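Tue 17 September — shop notebook, Osness bench

Picking up from the July pages. Spent the evening on the sim side, the real base is still waiting on the left shoulder bracket (reprint going on the Ceronville machine, the first one warped at the foot).

Goal tonight: get both arms to a reach-forward pose in the living room scene without either one clipping the torso shell. Loaded the room, spawned the robot by the TV bench, ran the pose file. Left arm fine first go. Right arm came up nearly vertical when I wanted it forward and low. Thought it was the joint sign again. Nope, sign is ok. The home offset in the config was still from the old wrist, 270 where it should be 0. Fixed in the file, NOT fixed in the copy on the shared drive, somebody please pull before running anything.

Head camera field of view is also too wide. Whoever set it probably wanted both grippers in view at all times, fair enough, but everything near the sides gets pulled way out and it makes judging distance by eye useless. The TV looks as long as a bus. Leaving it for now so the old recordings still match, but want to try a narrower one next to it.
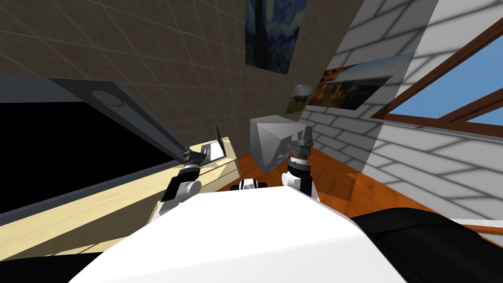 Collision shapes next. Torso shell was using the full mesh, which is dumb, 927 faces just for the top part. Swapped it for 3 boxes and a capsule. Physics step went from crawling to fine. Side effect — the shoulders now have a bit of extra volume at the outside corners so the elbow stops early on a tight tuck. Can live with it. If it bugs anyone, shrink the outer boxes a little and write down what you did.

Grippers open and close on command, both sides. Left is slower to close, same as on the real one, so I guess the damping number got copied over faithfully. Havent tried picking anything up. The laptop on the bench is still a fixed prop with no mass so no point grabbing at it until that's changed.

Ran the reach 71 times overnight-style with random start poses (well, over dinner). Almost all ended where they should. The bad ones all start with the right elbow tucked in, so see above re: boxes. Log is in the Zesville folder, newest file.

Wiring, seperate topic: the Yáñez driver board gets hot even idle. Turned the hold current down one notch, will touch-test again tomorrow with the fan off. Please dont stack stuff on it, there was a roll of tape sitting on the heat sink when I came in.

To do
— push fixed config to shared drive
— narrower camera, compare
— give the laptop a mass
— right elbow tuck, check limits against the real joint
— file the bracket holes, they come out tight every time
— order more M3 inserts, the bag is down to the crooked ones

Left the sim machine on, room scene loaded, dont close it.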